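Talk notes – "Do we need another label?"
Regional records managers' meetup, 27th November
Hazel Dunleavy

Slide 1. Say hello, thank the Doneck people for the room. Keep it short, they've had two vendor talks already.

Start with the claim. Every asset tracking pitch I have sat through says the same thing: tag everything, scan everything, and you will always know where your stuff is. I have bought this twice. The first time was Zitodon. The second was Bozsik, after Zitodon. Ask for a show of hands, who has done the same. Wait for the laughs.

Slide 2. What we found in October. We pulled 60 items from the register and went looking for them. 21 were not in the room the system gave. Every one had a tag. Most had a recent scan date too, which bothers me more. Somebody had stood there with a scanner and the record was still wrong.

Don't rush this. People will want to blame staff. Ask them how long it takes to log a room change in their own system. In ours it was 4 screens.
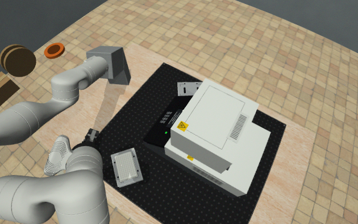
Slide 3. What a tag can tell you. A code is a number and a promise that some database agrees with it. Vendors love to show the sticker, because the sticker is the easy part. Take the white lab instrument on the slide, with its barcode label on the side of the upper housing. Fine label, nice dense bars. Can anyone here say who signed for it, when it was last serviced, or which department pays? All of that lives in the register, and the register is only as good as the last person who had time to fix it.

Slide 4. The savings figure. Fliruvness quoted us a payback of around 10 months. I asked how they got there and was sent a brochure. Asked again, got the same brochure. If anyone has seen real before and after numbers from a site our size, please come find me – I mean it, I would like to be wrong.

Slide 5. What we do now. Fewer tags. Nothing cheap gets one. One named owner per room, and that owner checks the list twice a year on paper. It's dull and I can't prove it's better yet. Say so.

Questions. If RFID comes up, same argument, costs more.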